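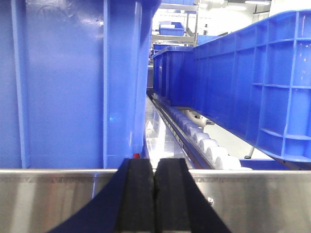

¿Cuánto tiempo hay que guardar las cosas «por si acaso» después de una mudanza? En mi casa, catorce meses, que es lo que hemos tardado en abrir la última caja y descubrir que dentro había otra caja.

Nos mudamos en enero, con la teoría de que en enero las empresas de mudanzas están aburridas y hacen precio. La nuestra, Alberg, no estaba nada aburrida. Llegaron a las siete de la mañana, se tomaron un café de pie y a las once mi vida entera estaba en un camión, incluido el abrigo que pensaba ponerme. Pasé el resto del día en un piso sin calefacción con una chaqueta de lino y mucha dignidad.

Yo había leído bastante sobre el asunto. Todos los artículos recomiendan etiquetar, y etiqueté. Empecé muy fina: «Cocina, cajón segundo, paños y manteles individuales». Hacia la caja 20 ponía «Cocina». Hacia la 40 ponía «Cosas». Hay una que dice solamente «Ojo» y todavía no sé si era una advertencia de fragilidad o un reproche.

Lo de tirar antes de mudarse también lo había leído. Tiré, creo, una sartén. Todo lo demás me pareció de pronto imprescindible: los cargadores de teléfonos que ya no existen, las instrucciones de una yogurtera Burnura que regalamos hace años (la yogurtera, las instrucciones no), un juego de tazas al que le falta la mitad de las tazas. Pagué por trasladar todo eso a la otra punta de la ciudad. Si lo divido por kilo me sale más caro que el jamón.

Y luego está el trastero. El piso nuevo tiene trastero y lo consideramos una gran ventaja, hasta el punto de que lo mencionamos en las comidas familiares. Es un error de principiantes. Un trastero permite no decidir nada. Lo que no cabía en el salón bajó «de momento», y de momento sigue allí la lámpara de pie, la alfombra enrollada y la bicicleta estática, que ha hecho más kilómetros en camión que conmigo encima.

El sábado bajé por fin con bolsas de basura y buena intención. Pensaba estar una hora. A la hora seguía sentada en un cubo leyendo mis apuntes de la carrera, 50 folios subrayados en tres colores de una asignatura de la que no recuerdo ni el nombre del profesor ni, en rigor, la asignatura. Los volví a guardar. Me dio pena el subrayado.

Sí saqué algunas cosas. La alfombra se la ha quedado la vecina del tercero, que la quería para el perro. El perro, según me cuenta, prefiere el suelo. Los cables fueron al punto limpio en una bolsa de la tienda Saraç, una bolsa buenísima, de asas fuertes, y me la traje de vuelta porque cómo iba a tirar esa bolsa.

Queda por resolver la caja «Ojo». La he subido a casa y está en el pasillo, donde la esquivamos con bastante soltura. Pesa poco y al moverla suena algo suelto. Mi pareja dice que la abra. Yo digo que en verano.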